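Section 4: Setting Up the Mixed Basket Task

Lendden Student Robotics Club – Set-up Guide for Teams

Read Section 3 (Arm Power-up and Homing) before you start. The work in this section needs at least two members at the table, one at the arm and one at the laptop. New members may take either place once they have signed the safety sheet.

4.1 What the task is

The arm picks single items out of a full wire-mesh basket and drops them through the holes in the sorting boxes. The basket is packed on purpose with things that grip differently: smooth balls, spiky rubber balls, plastic bottles, foam blocks and crumpled cloth. A run lasts 200 seconds. Teams score for each item that goes into a box and lose points for anything that ends up on the floor.

4.2 Laying out the table

1. Cover the table with the dark green cloth and pull it flat. Creases under the basket make it rock.
2. Put the basket in front of the arm with its long side facing you.
3. Stand the three boxes in a row at the end of the basket, touching each other. The order is yellow, blue, red, with yellow nearest the front.
4. Push the end of the basket up to the boxes.
5. Fill the basket from the club crate. Put the hard items in first, then the cloths, then a few balls on top.
6. Check that no cloth hangs over a box hole.
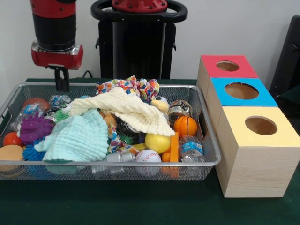
Wurnum, Aug 29, 2024

The layout was agreed at the summer build week and replaces the one in the older guide. If your copy still tells you to put the boxes behind the basket, throw it away and print this one.

Note: The cloths are part of the task. Do not take them out to make practice easier and then forget to put them back – the next team will be practising on the wrong basket.

4.3 Start position

1. Release the stop button and wait for the steady light.
2. On the laptop, open the Yap control page and choose "Basket start".
3. Keep your hands off the table while the arm moves. It travels at low speed.
4. The arm should stop at the left rear corner of the basket with the fingers pointing down.
5. Check that the fingers are clear of the rim. If they touch it, press stop, go back to Section 3 and home the arm again.

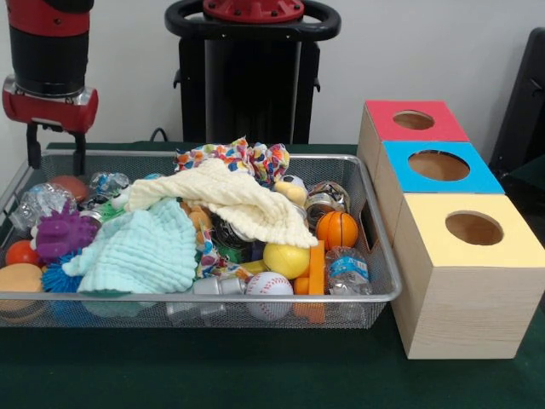
Photo: Didier Vasseur

6. Save the position under your team name. Do not save over "Basket start" itself.

Caution: Long hair must be tied back and lanyards taken off before the stop button is released. This applies to people watching as well.

4.4 First reach

Do the first reach by hand control, with no script running.

1. Set the speed limit to 45. Leave it there for the whole of your first session.
2. Move the arm across to the right side of the basket, staying well above the pile.
3. Turn the wrist so that the fingers will close across the item. For bottles, close across the narrow side.
4. Lower in short steps. Let go of the key between steps and look at the load reading.
5. Stop lowering when the reading passes 685. The arm is then pressing on something, and going further will only push the pile down.
6. Close the fingers, wait for the reading to settle, and lift straight up. 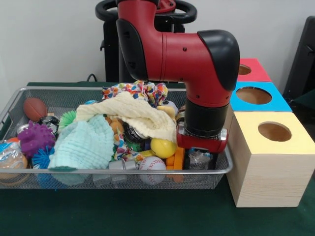 If the item slips, open the fingers fully before you try again. Half-open fingers tend to catch a cloth, and a caught cloth drags half the basket with it. When that happens, lower the arm until the cloth goes slack, open the fingers, and free it by hand only after pressing stop.

Spiky balls can be taken from almost any side. The baseball and the basketball need the fingers to reach past the widest point or they shoot out sideways. Teams find the cloths hardest, and it is reasonable to leave them until the round items are going in well.

Caution: Never reach into the basket while the stop button is released, even if the arm is still.

4.5 Using the overhead view

The overhead view shows the basket and all three box holes together. Use it to choose the next item and to line up the drop. It is poor for judging height, so the member at the arm should call out the gap between the fingers and the pile.

1. Open the overhead window on the laptop.
2. Check that the whole basket and every box are inside the window.
3. Click once in the middle of each box hole to mark the drop points.
4. Press "Keep". The marks must be made again if anybody knocks the table.
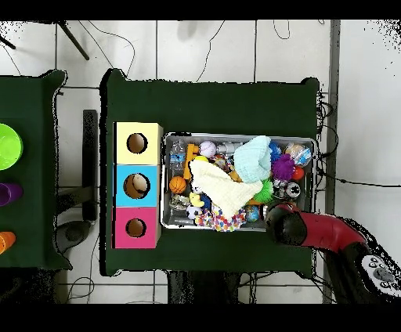
Vasseur: At Gresturberg we marked the holes before the basket was filled, and then moved the boxes while filling it. Every drop in the first run landed on the rim. Mark them last.

The order given in this guide, with marking after filling, follows that advice.

4.6 Before you leave the table

1. Send the arm to "Park" and press stop.
2. Close the Yap page so that the log is saved. The club log stood at 1,639 picks when this section was written, and a page left open does not add to it.
3. Pick up anything that has fallen on the floor and put it back in the basket.
4. Write any torn or split items in the table book.

For writing your first script, go to Section 5.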